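How a Robot Learns to Carry a Basket

Reading time: 3 minutes

Have you ever carried a shopping basket and tried to take something from a shelf at the same time? You need one hand for the basket and one hand for the thing. For you it is easy. For a robot it is a big job, and in our workshop at Nodthorpe we have been working on it since November.

My name is Reijo Kinnunen, and I build robots together with the children and grown-ups who come to the shared workshop. English is not my first language, so I will use short words, and I hope you will forgive me if one of them is strange.

Our robot is called Bukier. It has two arms. At the end of each arm there is a gripper. A gripper is the hand of a robot, but it has fewer fingers than your hand.

First question: how hard should it squeeze?

Try this at home. Pick up a pencil. Now pick up a bag of potato chips. Did you squeeze both of them the same way? Surely not! Your skin feels how hard the thing is, and your brain tells your fingers when to stop.

Bukier has no skin. Inside each gripper there is a small motor, and when the fingers touch something, the motor has to work harder. The computer looks at this and says "stop now." We had to teach it a different stopping point for different things. A plastic basket can be squeezed quite a lot. A bag of chips cannot. We broke many chips in the beginning, and we ate them afterwards.

Second question: where is the shelf?

Bukier looks with a camera in its head. A camera gives a flat picture, like a page in a book. The robot must guess from this flat picture how far away each thing is. Bottles that you can see through are the hardest, for the light goes through them and also shines back from them. When a bottle is lying on its side, it is again a new problem, because the robot has mostly practiced with bottles that stand up.

Third question: how does it practice?

You did not learn to ride a bicycle by reading about it. Somebody held you, and you tried again and again. With Bukier, one person moves the arms by remote control and the computer saves every movement. This is one try. Our first program had 200 tries to learn from, and it dropped the basket very often. With 600 tries it became better. Now we have 2,901, and I have a sore neck.

What you can do yourself

Ask a friend to close their eyes and be the robot. You are the computer. Say only small commands, such as "arm up," "arm left," "close fingers." See if your friend can lift an empty basket from the floor. You will notice how many small steps there are in one simple movement, and how easy it is to forget one. My helper Koivisto forgot "open fingers" and could not put the basket down again.

Next we will work on turning the wrist, so that the basket stays level when the robot walks up to a shelf.
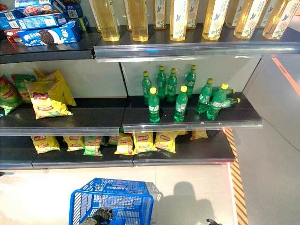 A level basket matters most when there are round things in it, because they roll to one side and the whole basket pulls on the fingers. We will begin with oranges, one at a time.

Contact: Reijo Kinnunen, Nodthorpe shared workshop | Copyright Nodthorpe | Back to top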